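Getting More Use Out of the Big Steamer Pot

I dug mine out again in October, when the squash started piling up, and I'd forgotten how much I like cooking with it.

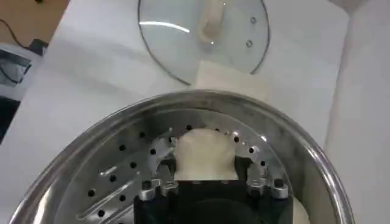 My first rule is to put the water in before the tray. Sounds obvious, but I've poured it through the holes plenty of times and then had no idea how deep it was! You want the water to stay below the tray, so the vegetables steam and don't boil. I keep a kettle hot on the next burner for topping up.

Second, the lid. Glass is great because you can peek without lifting it (my neighbor Libor lifts his every minute and then wonders why the potatoes take forever). When you do take it off, tip it away from you so the steam goes out the back, and set it down on something dry and flat. A hot glass lid on a wet counter makes me nervous. If it has little vent holes, go around them with a toothpick when you wash up, they collect more gunk than you'd think.

For chalky spots on the steel I use 2 spoons of white vinegar in warm water, leave it 11 minutes while I do the other dishes, then rinse. The tray gets the same bath and a scrub with an old toothbrush, both sides. Dry everything with a towel before you stack it, or the spots come right back.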